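Shared Kitchen Corner and Small Appliance Check
Clarora Hall, ground floor
Checked by: Nipon Khamphan
Date: 18 May 2021
Previous check: October

Ratings used: OK, Watch, Fix. Anything marked Fix gets a line in the action list at the end.

General comments before we start
What a pleasure to walk into this one! The October check ran to 11 items needing attention and most of them have been cleared. The cooking corner is looking bright and cared for, and I really enjoyed going through it. Please keep reading past the OKs though, as the comments are where the useful bits live.

SECTION A: ACCESS AND FLOOR

A1. Walkway to the table clear, no bags or boxes
OK. Lovely and open.

A2. Cords kept off the walking route
Watch. Fine when I came through, but the toaster cord is the one that wanders whenever somebody shifts the table. Run it behind, please, and tuck the slack in.

A3. Floor clean and not slippery
OK. The new Clinex mop heads are a big step up from the old string ones.

A4. Door opens fully and closes on its own
Fix. Sticks at the bottom corner. Needs a shave or a new hinge, I'm not fussy which.

SECTION B: ELECTRICAL

B1. Outlets, plates and switches undamaged
OK.

B2. Plugs and cords free of cuts, scorching or tape
OK. Went over every cord by hand from plug to body. All good.

B3. Heating appliances not sharing a power bar
Watch. The rice cooker and toaster each have their own outlet, which is exactly right. There was a power bar sitting on the shelf underneath, not plugged in, and I'd feel happier if it lived in the office.

B4. Inspection tags current
Fix. Toaster tag has faded to nothing. Unit 128 on the register if anyone is looking it up.

SECTION C: RICE COOKER

C1. Lid opens and stays up by itself
OK. Nice firm hinge.

C2. Inner lid plate and steam valve clean
OK. I was so pleased with this! Starch builds up in those little holes and hardly any kitchen remembers to look there. Whoever has been doing it, thank you, and please show the new folks how.

C3. Pot seats properly, rim not bent
OK.

C4. Steam has somewhere to go
Watch. The cooker sits on the left side of the table and the lid goes up against the black cloth when it's open. Bring it forward before cooking, and keep the vent well clear of the fabric. Same goes for any future cooker, whatever the size.

C5. Left to cool before the pot is lifted out
OK, going by the sign-out sheet. The rule is 45 minutes and people are sticking to it.

SECTION D: TOASTER

D1. Crumbs emptied
OK. Barely a teaspoon came out.

D2. Nothing that burns close by or overhead
Fix. This is the big one for me. The toaster is near the back edge, and the cloth hangs right behind the table. Please pull the table out from the backdrop before anyone makes toast, or carry the toaster over to the counter. The counter is my preference — it has tile behind it and good light.

D3. Lever pops up without help
OK. Tried it 2 times, both fine.

SECTION E: TABLE, BOTTLES AND BACKDROP

E1. Table steady, surface sound
OK. No wobble at all. A few small black spots near the back, no trouble, but worth a wipe with the Plarnico cloths.

E2. Bottles capped and labelled
OK. Anything used for cleaning belongs under the sink, so give the table a once-over before you start cooking.

E3. Backdrop securely hung
Watch. The clips along the top edge are doing the job. Give each one a tug monthly. I'd also like the cloth checked for a flame rating, as there's no paperwork on it.

E4. Letters firmly attached
OK. They are a treat, those colours against the black! Press the corners down when you pass, particularly above the appliances.

E5. Ceiling light working
OK.

Cooking table and backdrop, for Sections C to E:

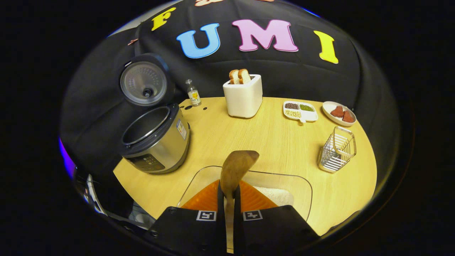
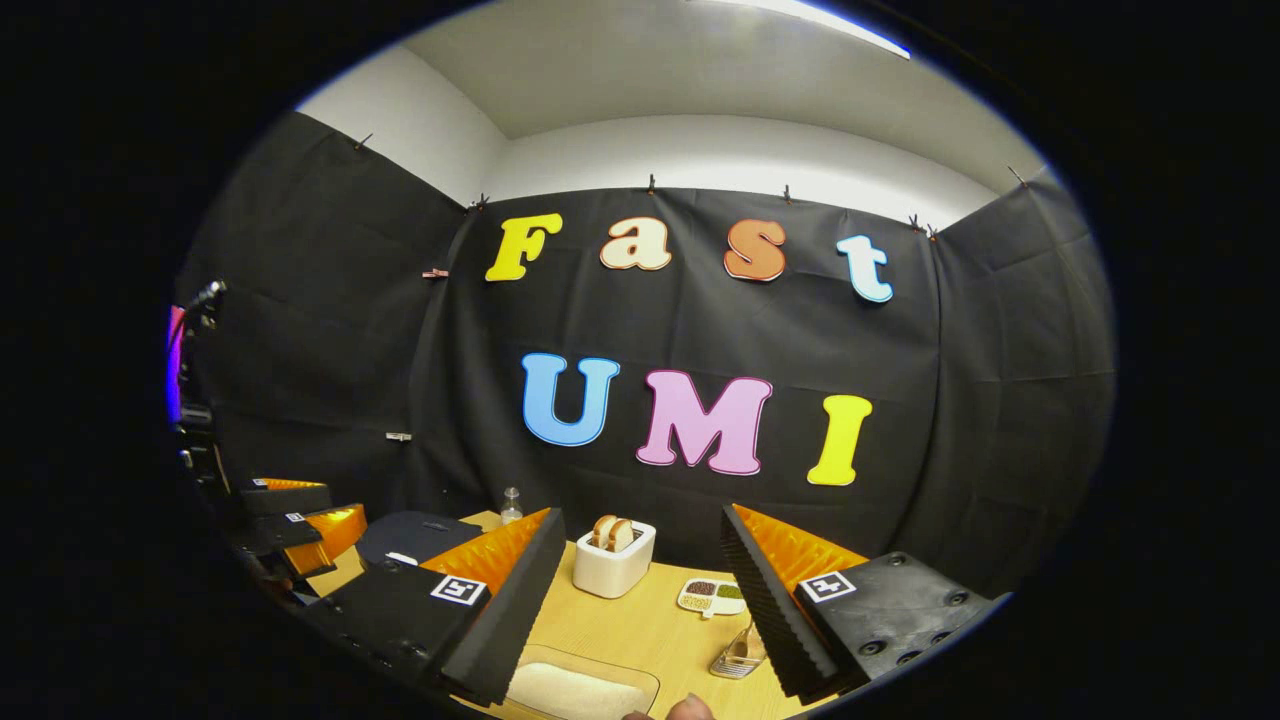
ACTION LIST

A4. Ease or rehang the door. Building maintenance.
B4. New tag for the toaster. I'll bring the labels myself.
D2. Move the toaster to the counter, or move the table forward. Kitchen group, before the next cooking session.
E3. Ask Shibata for the flame rating on the cloth. If they can't supply one, we take the cloth down whenever there's heat on the table.

Other notes
The fire blanket is on its hook and the extinguisher gauge is in the green. First aid kit is short on burn gel, so I've left a note on the lid. Oven mitts are great, nice and thick, and there's a spare pair in the drawer beside the sink.

Signed copy is in the binder by the office phone. Initial beside each action as it gets done and I'll drop by to have a look at the door.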